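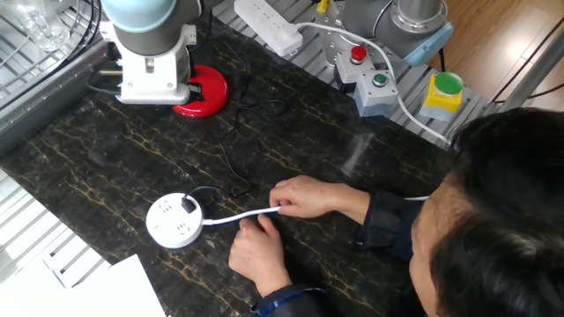
Margit, you asked what the arms have changed on the Prarnura bench. Mostly who does the crawling about. I used to sort cables for a living. Now the robots have the living and I have the cables, beginning with the white one that goes to the round power strip, and the red button is never far from my elbow. My job title has gained the word "senior".

Valbona Trajkovski wrote:
> We were promised 40 hours a month back.
> Has anyone on the list seen theirs?

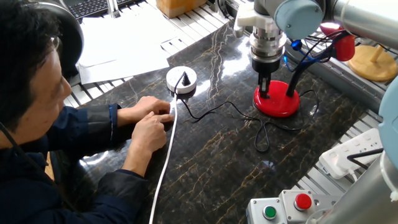

I have seen roughly 9 of mine, and they went on the training course. Valdis says the rest will turn up by May. He didn't say which.
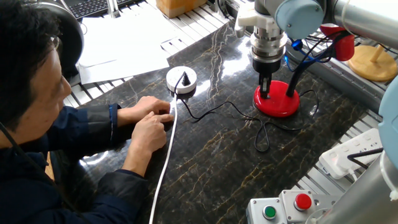
Does anyone lose their job over this?
Everyone on days keeps their post, but the evening shift goes down to two people and Jolán is moving to Laltinon. She'd like her mug back.

Siiri

> Valbona again: can we have this in writing?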